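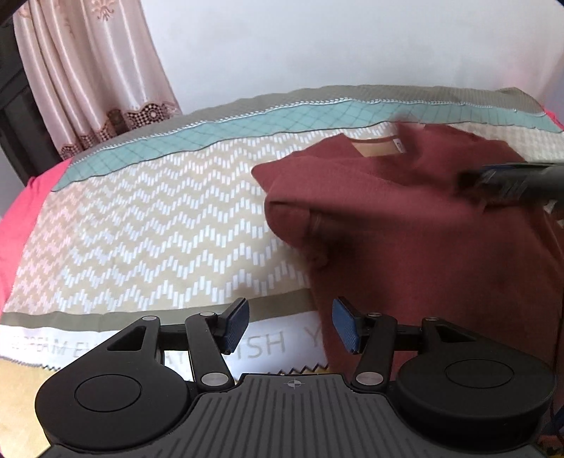

El jersey granate y otras batallas de la cama

Empiezo por una confesión: durante años guardé los jerséis de punto hechos una bola. Los tiraba sobre la cama, los miraba un rato, me iba a hacer café y al volver los metía en el cajón a presión. Así tenía yo los cajones (y los codos, con unas arrugas que parecían mapas).

La cura empezó en enero, cuando me apunté a un taller de orden en Pornton. Lo daba Nazar Hnatiuk, un hombre de una paciencia infinita que nos puso a doblar punto durante 3 horas. ¡Tres horas! Salí de allí con más de 12 jerséis doblados y unas ganas locas de seguir en casa.

Su método empieza por extender la prenda boca abajo y alisarla con la palma, sin estirar. Luego van las mangas hacia el centro, una sobre otra, y después se dobla el cuerpo desde abajo hasta el cuello. Con el punto grueso conviene no apretar, que el pliegue marcado luego no hay quien lo quite.

Yo lo hago siempre en la cama, que para eso es la mesa más grande de la casa. Y si la ropa de cama es alegre, mejor: zigzags, una franja verde azulada, letras que te mandan soñar cada día, «DREAM EVERYDAY».

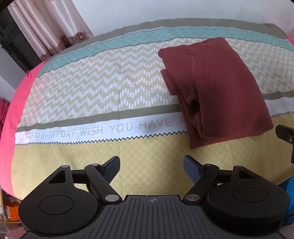

Lo de dejar el montón perfecto ya es otra historia. A mí los bordes me salen gorditos, con las capas asomando, y Nazar me decía que el punto es así y que lo dejara en paz. Le hago caso casi siempre —menos cuando vienen visitas—. Los de lana fina van delante en el cajón, los gordos detrás, y los que pican se quedan en la balda de arriba hasta que me decida a regalarlos.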